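Rikuvby remembers the Stesard mill fire, 60 years on

Nele Janssen has spent four years collecting the voices of people who were there. Now she is putting them back on the street where it happened

Nele Janssen talks with both hands, even when one of them is holding coffee. We met in the back office of the Rikuvby library, where she has been working since the cold months, and within five minutes she had pulled out a street map, two notebooks and a reel of tape that she would not let me touch.

"Listen to this first," she said, and pressed play on her laptop instead. A man's voice, slow and a bit hoarse, described running down Lewis Street in his school shoes toward the smoke. He could hear the mill whistle, he said, and it would not stop.

The voice belongs to Libor Murín, who was ten when the Stesard mill burned in March 1964 and is 70 now. There were 111 people on the late shift. Six of them did not come home. For most of the years since, the town has marked the date with a wreath at the gate and a minute of silence, and that has been it.

This year is different. On 24/03/2024 Lewis Street will close to traffic from the bridge to the old gate, and anyone who wants to can walk the length of it and hear the recordings played from open windows, doorways and shop fronts along the way. It's a wonderful idea, and I say that as someone who usually dreads an anniversary with loudspeakers.

"I didn't want a stage," Janssen says. "If you put up a stage, someone has to stand on it, and then it's their event. The people on the tapes should be the ones talking."

She came to the subject sideways. She had moved to Rikuvby to make radio programs about rivers, and a neighbor kept mentioning "the night of the whistle" as if she must know what it meant. She asked. The neighbor talked for two hours. Janssen went home, wrote down all she could remember, and came back the next morning with a recorder.

"I was hooked, completely. She remembered what was cooking on the stove. She remembered that the dog next door went under the porch and stayed there until Sunday dinner. You don't get that from the report."

The official report runs to a few thin pages and deals mainly with the boiler room. It gives the names of the dead in alphabetical order and says nothing about who they were. Janssen has read it so often that the copy has gone soft at the corners, and she is still cross about it.

"One of them played the accordion at every wedding in this town. Every single one! There are people walking around whose parents danced to him. How do you leave that out?"

So the accordion is going in. Fidel Gallardo, who teaches music at the high school, has learned three of the tunes from a home recording that turned up in a family's cupboard, and his students will play them at the bend in the road by the bakery. I asked Gallardo on the phone if they were hard to learn. "The tunes are easy," he said. "The speed is not. He must have had hands like a card dealer. My students have been cursing him since the new year, very respectfully."

[Janssen laughed out loud when I read her that.]

Not every family said yes. One asked that its name be read at the gate and nowhere else, and that is what will happen. Another changed its mind twice, and Janssen says she would have waited for a third time if she'd had to. She never used a recording without playing it back to the person first, and some of them cut a lot. She doesn't mind.

"It's their night, they can have it the way they want it. One woman took out everything except the part where her sister walks in the front door. It's forty seconds long. I think it's the best thing on the whole street."

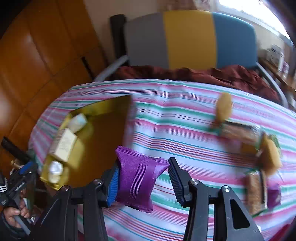
A sealed purple packet with crimped edges.

The gate itself will be quiet. There will be the wreath, as always, and the names, read this time by Pascual Daza, whose mother worked the carding machines and got out through the loading dock. He has not spoken about it in public before. When I reached him he was friendly and brief. He said he had been practicing the names in the car, that two of them still gave him trouble, and that he'd be fine on the day.

What about the building? The mill stood empty for years after the fire, then served as a warehouse for Pruris, the feed company, and most of it came down in the end. The gateposts and one long wall are what is left. Facundo Vergara, an architect who grew up across the river, has drawn up a plan to keep the wall standing and put a bench along the sunny side. Janssen showed me the drawing. It is very plain, and I hope they build it exactly like that.

"People already sit there," she says. "They bring a crate or they sit on the ground. He just noticed and drew them a bench."

The recordings will stay at the library after the walk, with a listening desk by the window and full transcripts for anyone who would rather read. Schools can borrow copies. Janssen is already getting calls from people in the next valley who say they saw the glow from their side and have never been asked about it, and she has started a fresh notebook for them.

I asked her if she was nervous. She looked at the map for a while.

"About rain, yes. The speakers are borrowed."

The walk starts at the bridge at 6 in the evening. Bring a coat, and if you have a story of your own, Janssen will be at the bakery afterward with the recorder on.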